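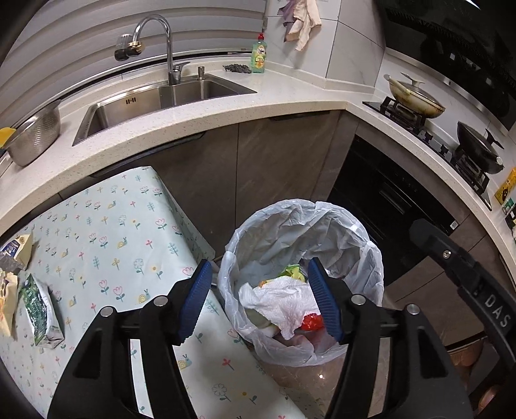 Home Features Materials Archive Subscribe

The thin end of the roll

A kitchen bin liner is usually sold by volume. The figure on the sleeve says how much the bag will hold when full to the brim, and gives little idea of how much weight it will carry. The two are only loosely linked. A bag of dry packaging may weigh next to nothing, while the same bag half filled with peelings, tea bags and wet paper can be heavy enough to stretch at the neck.

Most household liners are made of polyethylene, in one of two main grades. Low-density film is soft, slightly waxy to the touch and stretches a long way before it fails. High-density film is crisp, rustles when handled and can be made much thinner for the same load. It has one weakness: once it has been nicked, the tear runs quickly.

Both are made by blowing. Molten plastic is forced through a ring-shaped die and inflated with air into a tall tube, which cools as it rises and is then pressed flat between rollers. At the Zeltmont works, where Savvas Bakalis has charge of the film lines, the tube is drawn upwards for several metres before it is flattened. Thickness is checked all the way round, as a draught on one side of the tube is enough to leave a thin stripe down every bag in the batch.

"People blame the plastic," says Bakalis. "I would look at the seal first."

The bottom seal takes most of the load. A flat seal is a single straight weld, cheap and quick to make, but it leaves two corners where liquid collects and where the strain is greatest. A star seal folds the tube several times before welding, so that the base gathers to a point and the bag sits better in a round bin. The gusseted type falls between the two.

Thickness is given in microns. Yaw Tetteh, who tests packaging for Nandell, cut samples from two rolls bought off the shelf, one at 29 microns and one at 40. The thicker film stood up better to a blunt probe, as expected. In the drop test the order was reversed, and the thicker bags split along a poor weld.

Fit matters as well. The liner should be long enough to fold well over the rim, and wide enough to do so without being stretched. A tight bag is already under strain before anything goes into it. A loose one traps air beneath, which can be let out by lifting one side of the fold.

Compostable liners, made from starch blends and certain polyesters, follow different rules. They let water vapour through and begin to weaken in storage. Tetteh advises buying short rolls and keeping them somewhere cool and dry. A roll bought in December and left beside a boiler may not last until summer.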